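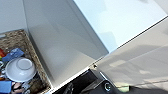

The basket, as of this morning

Flat clearout, where does all the bits go??
Storage & Tidying board

jokeo_jim
Posted 1 May 2025

Right so we're three weeks in the new place and the basket is winning. Was meant to be for throws and that. Now it's got a white bowl in it, something blue, bits of toy, I don't even know what's at the bottom. Everything that hasn't got a home goes in the basket and then the basket gets shoved against whatever's nearest.

Question is do I
- empty it and chuck the lot
- buy a second basket (other half's idea)
- get proper drawers

Budget is 200 quid for the whole flat so no custom joinery pls. Also the wardrobe wants sorting but one thing at a time.

stevley
Second basket is madness. You will have 2 full baskets by August. Seen it happen, was me.

Tip it on the floor, bowl goes to the kitchen, toys go wherever toys live, rest in the bin. Ten mins.

brolto
Disagree with stevley. Tipping it out is how you end up with a floor covered in stuff and no tea made. Take one thing out every time you walk past. Works for me, been doing it since we moved.

stevley
and is yours empty then

brolto
It's emptier

Naima Hegazy
Why is there a bowl in it in the first place. Not being funny. If crockery's ending up in the lounge basket it usually means the kitchen cupboards are full or they're a faff to open. Whats the kitchen like?

jokeo_jim
Kitchen is fine I think? Plenty of cupboards. Gloss ones, came with the flat, no knobs on them. Bin is on the end of the run.
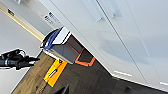 Bin end of the kitchen. Yes the yellow thing lives on the floor for now

jokeo_jim
Cupboards are half empty tbh. Just haven't decided what goes where so it all stays in boxes or goes in the basket.

Naima Hegazy
There you go then. You've got the space, you've not given anything an address. Do the kitchen first, basket will sort itself. Plates and bowls nearest the sink, pans nearest the hob, food furthest from the oven. Done by dinner.

And get the yellow thing off the floor, someone will go flying.

el_idrissi_88
Gloss white, good luck. We had it in the last flat. Every fingerprint. Microfibre cloth, bit of washing up liquid, warm water, dry it straight after or it streaks. Don't use the spray stuff.

stevley
Spray is fine

el_idrissi_88
Spray is not fine, I had smears for a year

stevley
wrong spray then

brolto
Back on topic. Is the bin staying there? I'd want it under the sink. On the end of the cupboards it just sticks out and you kick it.

jokeo_jim
Under the sink is pipes. Measured it, no chance. I quite like it on the end, can scrape plates straight in. Floor's dark on that side anyway so doesn't show the mess lol

Naima Hegazy
Leave the bin. Bin where you use it. Only people with massive kitchens hide the bin.

brolto
My kitchen is tiny and I hide the bin

Naima Hegazy
Then you do you

jokeo_jim
OK update. Did the cupboards last night, bowls now have a shelf. Took less than an hour with the radio on. Basket still has rubbish in it but I can see a way through. Two boxes flattened as well.

Next job the wardrobe. Got this far and lost the will.
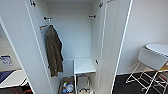 Sleeping arrangements for coats is what's doing my head in, never lived anywhere without a cupboard by the front door. So it'll all have to go in the bedroom, mine and hers, plus work stuff. I've got as far as one green jacket on the hook and then stood there. There's brackets up both sides but no rail between them, so nothing else can hang till I buy one. Do I get one cut to size or the extending kind? And is it worth keeping the shelf bit at the bottom or would you have it out and hang long coats full length?

stevley
Extending. Every time. Fits in the brackets, you twist it, done. Couple of quid more.

el_idrissi_88
No no no. Extending ones sag in the middle once you've got winter coats on. Get a steel tube cut, measure INSIDE the brackets not wall to wall. Measure at the back and the front as well, wardrobes are never square.

stevley
Mine's never sagged

el_idrissi_88
how many coats

stevley
couple of coats and a dressing gown

el_idrissi_88
well there you are

Naima Hegazy
With el_idrissi on this one. Cut tube. Check the diameter fits the brackets before you leave the shop, take one off and bring it with you if it unscrews.

Keep the shelf unit. You'll miss it. Jumpers on top, shoes in the wire basket underneath, and long coats go down the left where it's clear. Only you need to get those odds and ends off the floor of it first, otherwise the hems sit on them.

brolto
I'd take the shelf out. Everything you put on a low shelf gets forgotten. Mine had a jumper on it I thought I'd lost.

Naima Hegazy
Brolto you'd forget it wherever it was

brolto
fair

jokeo_jim
Think I'll keep the shelf for now and see. Going with the cut tube, sorry stevley. Stuff on the floor of it is just leftovers from moving day, will bag it up.

stevley
No hard feelings. When it's a pain to take out again remember who told you

el_idrissi_88
Oh and file the ends of the tube if they're rough. Ripped a good shirt on mine

wardrobe_newbie
Bit of a side question, how do you get wire baskets to slide properly? Mine sticks halfway and then shoots out at my shins

el_idrissi_88
Candle wax on the runners. Or dry silicone if you've got it. Not oil, it picks up fluff.

wardrobe_newbie
Candle worked cheers

jokeo_jim
Back from the shop. Rail bought, came to less than I thought so there's some budget left. She's brought up the second basket again

stevley
NO

brolto
Let her have the basket

Thread views: 1047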